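3/31/24 — gripper comparison, bench by the window

Picked up where we left the Gristo fingers in November. Both arms now have the black tapered fingers on, same firmware, same homing routine. The only intended difference is the controller: left arm runs the Skandgate loop, right arm is still on the Apaza board. Wilma Rutherford wants an answer on which one to keep before we order spares from Brasmont.

Rehomed both grippers twice. Left encoder reads 2619 counts fully open, right reads 3000. That gap is too big to be finger wear. I think the right one still has the old travel limit stored, so opening widths are not comparable between arms until it is cleared. Left it alone today so as not to change two things at once.

Control rate set to 1000 Hz on both. The Apaza board complained at startup, then accepted it after a power cycle.

Task for this round is the markers and the plastic case. Left arm takes the markers, right arm works at the case. The slim marker is the one I care about. Tapered fingers should be fine on it if they come in square to the barrel, and with the markers lying on a diagonal the wrist has to turn to match.

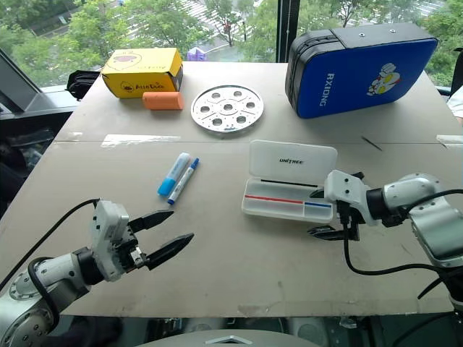 Approach height was set off the board surface, one value per arm. The seam between the two panels is toward the back, so keep all grasp points in front of it for now. I don't trust the height to be the same on both sides of it.

Cable routing needs another look. The cable on the right gripper hangs low and I want it clipped to the wrist before anyone runs the faster profile. Left one loops up and back along the arm, which I prefer.

Head camera exposure fixed by hand. With auto on, the window drives it and the black fingers lose their edges — bad for checking fingertip position later. Fixed value is saved with the rest of the config.

To do:
Clear stored travel limit on the right, rehome, write down the new open count.
Swap controllers between arms and repeat the same task.
Clip right cable.
Ask Wilma if she wants the foam block in the next set. I would use it for grip force, with the force limit at 2 on both arms to start.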